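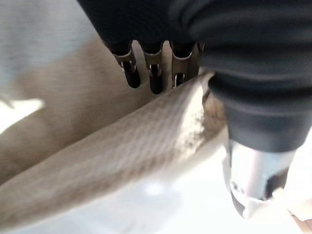 Wrist view of the three fingertips over a folded beige cloth, Nosus demonstration.

Progress report to Esen, linen handling project
Visit to the Zukirmont workshop, April 23, 2021
Submitted by Gervásio Honorato

You asked for a short account of the demonstration before the next payment is released. I was there for most of the day. I came away less convinced than the people who ran it, and I will try to say why.

The claim in the proposal was that Nosus would be able to take a flat textile from a pile, find two corners and hand it over for folding, without help from a person. What we were offered was a set of separate exercises. Each one began with the cloth placed by a member of the team. I asked twice to see the whole job run from a pile, and both times I was told that this was planned for July.

Of the 20 attempts I logged, the team counted 8 as failures. I would add 2 more, in which the cloth was held but by the wrong edge. The team's position is that a grip is a grip. A laundry would not see it that way, and neither does the wording of our agreement. 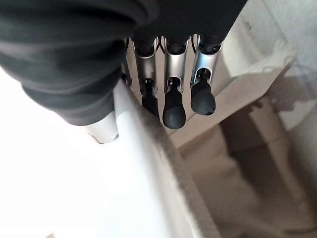

Black rubber fingertips near the edge of a white panel.

The hand itself is the part I have least quarrel with. The rubber tips look sensible for cloth, and the covering over the wrist comes off for cleaning. I was less happy to hear that the tips are replaced every six weeks. That cost appears nowhere in the budget, and Ammann, who supply them, have not yet given a fixed price.

I also asked about speed. The figure in the last report was for the arm movement alone and left out the time spent looking for an edge. Please treat it with caution until we have one that covers the full cycle.

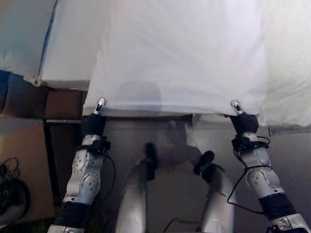 Page last changed: Friday, 4:52 p.m.

Work with both arms was the best thing I saw. A large white cloth was held up by its lower edge, one hand toward each end, with the hem close to straight. If they can do that with a sheet they have picked up themselves, the project is in decent shape. I can't report that they can.

Spending is within the plan. Staff time is over by about 6 percent, which the team puts down to rewiring.

My recommendation is to release half of the payment now and hold the rest until the July run. For that run we should bring our own linen, used and unpressed, and agree in writing beforehand on what counts as a failure. The attempt log is with the project office.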